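I said I would write up the lemon layer cake from last month, so I'm doing it now before I lose the sheet of paper I made my notes on. It was for a retirement lunch in Selham, 12 people, and they wanted something that could sit out on a table for a few hours in January without much fuss.

The sponge is the one I always use. 600 grams of batter per tin, 3 tins, and I weigh it because my eye is bad for that kind of thing. I have tried doing it by ladle and one layer always comes out taller. The oven in this house runs hot at the back, so I turn the tins once the tops have set. If you turn them before that, they sink in the middle and you end up filling the dip with buttercream.

For the filling I made lemon curd the night before. I use whole eggs plus a couple of extra yolks, and I cook it slowly in a bowl over a pan. It took longer than usual. I think the eggs were too cold. Once it coats the back of the spoon I put it through a sieve and press plastic wrap right onto the surface so it doesn't get a skin.

The frosting was Swiss meringue buttercream. It split on me, as it does almost every time I make it in winter. I used to throw it out and start again. Now I take out a cupful, melt it, pour it back in with the mixer running and wait. It came together again in a few minutes. I added lemon zest at the end, very fine, because bigger bits catch on the scraper and leave lines down the side of the cake.

I bought the board and the ribbon at the baking supply place in Irnby. They have moved the boards upstairs and the ribbon is now by the register. The yellow I wanted was sold out so I took a cream one, and I like it better than I expected. They had gone up in price again, though.

Stacking was fine. I piped a ring of buttercream around each layer to hold the curd in, then chilled the whole thing before the final coat. I left the top plain apart from a few candied lemon slices. Those take ages to dry - start them two days ahead if you can.

The drive is 7 miles and most of it is bends. I put the box on the floor on a non-slip mat and kept my speed down. One slice slid off and I stuck it back on in the parking lot.

A few people have asked for the curd amounts. I'll type them up properly next time, along with the almond cake I've been testing. The almond one is still too dry at the edges.

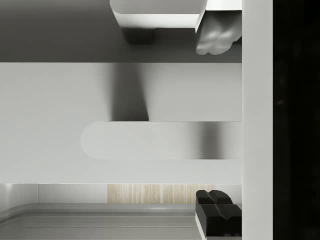 Pale gray, rendered.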